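Chapter 4
What a Shipping Label Can and Cannot Tell You

Retail textbooks are fond of the claim that packaging sells. You have met it already, probably with a chart. The usual evidence is a before-and-after comparison: a company changes its box, sales go up, and the box gets the credit. In this chapter we ask how much of that credit is earned.

Take the Vosbridge study, which is still quoted in trade talks. It followed 58 small stores through one November and reported that redesigned cartons "drove" a rise in orders. November is when orders rise anyway. The study had no group of stores that kept the old carton, and 21 of the stores cut their prices in the same month. Those facts are in an appendix, which few of the people quoting it seem to have read.

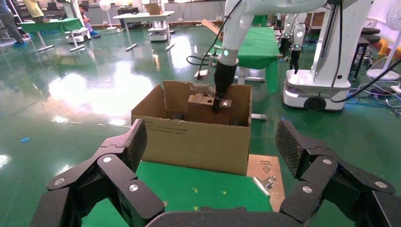

A second study, run in the town of Dretska, did include a comparison group. Its 300 shoppers were asked which of two plain cartons looked "more trustworthy." Most picked one. Of course they did, as the form had no box for "neither." Only 145 of them went on to buy anything, and the authors do not say what.

None of this proves that packaging has no effect. It may well have one. The trouble is that the people measuring it are often the people selling it, and they rarely go looking for a null result. Keep that in mind as you read Section 4.1, where we take up the Bosico carton trials and the method used to score them.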